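Plateau de table Rarkeo, 90 cm : avis après un hiver d'usage

J'ai acheté ce plateau en mai dernier pour remplacer un dessus en mélaminé qui gonflait près du bord. Il est vendu sans piètement. Le mien repose sur deux tréteaux Rulivetti que j'avais déjà, réglables en hauteur. Je m'en sers tous les jours, pour travailler le matin et pour bricoler en fin de journée, et le plus souvent c'est aussi là qu'on mange le samedi.

Livraison et déballage

Le carton est arrivé en bon état, avec des coins en mousse et une feuille de papier entre le plateau et l'emballage. Il faut être deux pour le monter dans un escalier étroit. Mon amie Idun Boström m'a aidé et on a dû le passer à la verticale au deuxième palier. La notice tient sur une feuille pliée. Elle conseille de laisser le bois deux jours à plat dans la pièce avant de le fixer, ce que j'ai fait.

Petit défaut à la réception : un éclat sur le chant arrière, de la taille d'un grain de riz. J'ai écrit au service client, qui m'a proposé un échange ou un petit bâton de cire de la bonne teinte. J'ai pris la cire. Reçue en 7 jours, rien à redire, la retouche ne se voit pas si on ne la cherche pas.

Le bois et la finition

C'est du frêne massif lamellé, huilé en usine. La première huile est maigre. Au bout d'un mois, les verres laissaient des ronds clairs qui partaient mal. J'ai poncé légèrement au grain fin et passé deux couches de l'huile Flurncombe, celle en bidon plat, en essuyant bien l'excédent au chiffon. Depuis, l'eau perle et le café s'essuie. Il faut compter une nuit de séchage entre les couches et aérer, l'odeur reste un moment.

Le fabricant vend sa propre huile, plus chère. Je ne l'ai pas essayée. Tuulikki Kemppainen, qui a le même plateau dans son atelier de reliure, l'utilise et trouve le résultat un peu plus mat que le mien. Pour de la colle et du papier, ça lui convient. Chez elle les bords ont légèrement foncé du côté de la fenêtre, chez moi pas encore, mais ma pièce est au nord.
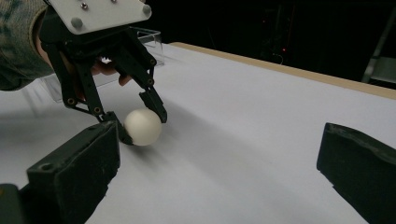
Manche à motifs, pince à deux doigts noirs, plaque blanche sur le dessus.

Stabilité

Le plateau lui-même est rigide. Je peux m'appuyer au milieu sans le sentir fléchir. Le point faible, ce sont les fixations fournies : des vis trop courtes et des pattes en tôle fine qui prennent du jeu. Je les ai remplacées par des équerres coulissantes Jelínek, qui laissent le bois bouger avec les saisons. Le frêne travaille, surtout quand on rallume le chauffage. En janvier j'ai mesuré un léger creux au centre avec une règle métallique, moins de deux millimètres. Il avait disparu au printemps.

Attention si vous percez : les avant-trous indiqués sur le gabarit en papier ne tombaient pas en face de mes tréteaux. J'ai repris les mesures moi-même, avec une mèche de 3 et un bout d'adhésif comme butée de profondeur.

Le format

Avec 90 cm de profondeur, on a de la place pour un écran, une lampe et de quoi poser les coudes devant. C'est aussi beaucoup si la pièce est petite. J'ai perdu le passage vers le radiateur et il faut contourner la chaise. Le même modèle existe en moins profond, et si c'était à refaire j'hésiterais. À quatre pour manger, par contre, c'est confortable, les plats tiennent au milieu.

Les chants sont arrondis sur le dessus et laissés vifs en dessous. On les sent quand on tire la chaise et que la cuisse passe contre. Dix minutes de papier de verre ont réglé la question — dommage que ce ne soit pas fait en usine à ce prix-là.

Entretien

Éponge humide, savon noir très dilué une fois par semaine, et c'est à peu près tout. Les rayures fines se fondent dans le veinage. Un coup de cutter trop appuyé a laissé une trace que j'ai fait remonter en partie avec un linge mouillé et un fer à repasser. La fente reste visible en lumière rasante. Pour les travaux salissants je pose un tapis de coupe, surtout avec les encres, qui entrent dans le bois tout de suite.

Prix

Je l'ai payé autour de 19 % moins cher que le tarif affiché, en fin de série. Au prix plein, j'aurais regardé chez un menuisier du coin avant de commander. Il faut ajouter l'huile et de vraies fixations, que je compte dans le budget.

Ma note : 7 sur 10. Je retire un point pour la visserie, un pour l'huile d'origine et un pour les chants du dessous. Le bois est beau et je garde la table.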